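Bandska

Bandska is a stacking game for two players, played with slotted blocks on a bare tabletop. Players take turns adding one block to a shared structure, and the player whose block brings down any part of it loses the round. The game is played mostly in Zovirthorpe and the villages near it.

History

The game grew out of a pastime among joiners' apprentices, who stacked offcuts left over from making slotted frames. The rules were first written down by Américo Caldeira, a schoolteacher in Zovirthorpe, whose pamphlet ran to 41 pages and included a long section on disputes. Earlier play had no fixed number of blocks, and a round could last most of an evening.

Dinesh Jaiswal later revised the rules and introduced the time limit of 20 seconds per turn. His version is the one used at the yearly open tournament, held in February, which drew 164 entrants at its largest.

Rules

Each player starts with the same number of blocks. The first block, called the post, is placed by the player who lost the previous round. Blocks may be laid flat, stood on end, or hooked over one another by the slot. A player may touch only the block being placed. If a block falls without touching the structure, the turn passes and the block is returned to the player's supply.

Under the Hayashi rule, used in some clubs, a block may not be placed in the same position as the one before it. The Povico variant allows a player to pass 2 times per game.

Blocks

Blocks were traditionally left unpainted. Colored sets became common once clubs began lending them out, as mixed sets were hard to sort.
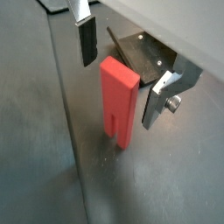 Positions in Bandska are named by the part of the block that bears the weight. The most common are the flat, the side, and the stand. In the stand, the slot opens downward and the block rests on the ends of its two prongs, as the red block does, leaving the flat top face free for the next piece. Some clubs score the stand higher than the flat.

Related games

Zovirthorpe pairs is played by two teams using one structure, with partners placing blocks in turn. Talking between partners is not allowed after the post is down.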